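Home | Unit outline | Handouts | Readings | Assessment | Contact

Handout 6: Setting up and running a small workshop
Posted October, by the unit coordinator

These notes cover the second half of the Friday lecture. Read them before the tute and bring your draft floor plan.

1. Layout before equipment

Most first plans start with a list of machines and then try to fit them in. Start with the path the work takes. Material comes in, gets stored, gets cut or opened, gets worked on, gets checked and goes out. Draw that path as one line on the plan. Where the line crosses itself you have a spot where two people will be waiting on each other.

The Fladitz case in the reader is a repair shop on a floor of 289 square metres. The owners had the receiving door and the finished goods rack on the same wall, so every job went the length of the building twice. Moving the rack cost them one weekend.

2. Benches and surfaces

A bench is for the job being done now. Anything else left on it is storage, and storage belongs on a shelf with a label. Metal-framed benches last for decades and a worn frame is no reason to replace one. Check the joints, the rails and whether it sits level. Dark tops hide stains, so put cleaning on the weekly sheet.

Bottles need a fixed home, cap on, standing up. If a product has been decanted, the new container gets a label the same day.

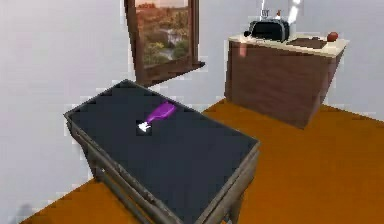 3. Working at height

Changing a light or reaching high racking is still work at height, even if it takes two minutes. Your plan must say what people will stand on. The choices in order of preference are:

- do the job from the floor with an extension pole
- a fixed platform
- a mobile scaffold
- a platform ladder
- a step ladder

For a mobile scaffold, lock the castors before anyone climbs, fit all the braces, and never shift it with a person on the platform. Check the regulator's site in your own state for licence requirements, as these depend on the height of the possible fall. Leave room on the plan to park the thing. Students usually forget this and end up with it across an exit.

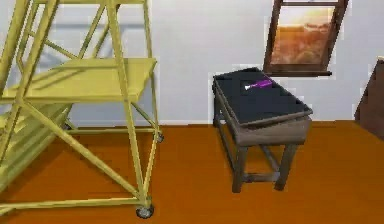 Fig. 2. Yellow rolling scaffold with diagonal cross bracing and a platform at mid-height.

4. Costing the floor

Rent is paid on every square metre, including the ones holding offcuts. In the Vanton exercise, 33 per cent of the floor was taken up by stock that had not moved in a year. Work out the yearly rent on that share and compare it with what the stock would fetch. Show your working. Marks are given for method.

5. For the tute

Redraw the Baletti plan using the single line from section 1. Mark aisles, exits, parking for mobile gear and one spot for incoming goods. The Zeng reading is optional but helps with aisle widths.

Comments (3)

kel_b: Is the Vanton rent figure before or after GST?

Unit coordinator: Before. Leave GST out of the whole exercise.

marto33: The Baletti plan prints too small on A4 to read the door sizes. Could we get it in A3?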